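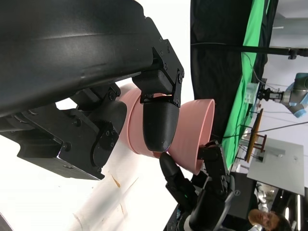
Costel Anghel wanted to know whether the pink bowl is going to stick around this time or vanish again like the last batch of Pornell colors did. I get that one a lot, Costel! It's staying, and I've got plenty on the shelf.

So, the Pornell bowl. It's plastic, it's pale pink, and I reach for it more than any of the nice ceramic ones I own (sorry, nice ceramic ones). The opening is good and wide, then it narrows down to the base with a little stepped ridge, and the surface is smooth with a bit of a shine to it. I use mine for cereal, for cherry pits, for beating two eggs when I can't face getting the big mixing bowl down. My nephew eats popcorn out of his and won't share.

Things people ask me:

Does it go in the microwave? I'd say no. Move your soup to something else first.

Dishwasher? Top rack. I've been doing that since May and mine still looks fine to me, but I wash it by hand when there's room in the sink.

Are other colors coming? The Saarinen sand one is on order – I'll put it up on this page when the boxes get here.

We sold up to 3,000 of these last year, which is a silly number for a shop this size, and there are 300 of the pink ones ready to go out right now. They're sold singly. If you want a bunch for a party or a classroom, write to me before you order and I'll work out a box price and cheaper shipping.

Item number 3869, Pornell bowl, pale pink. Goes nicely with the Pistard spoons, by the way.

Page updated 8 Jul 2025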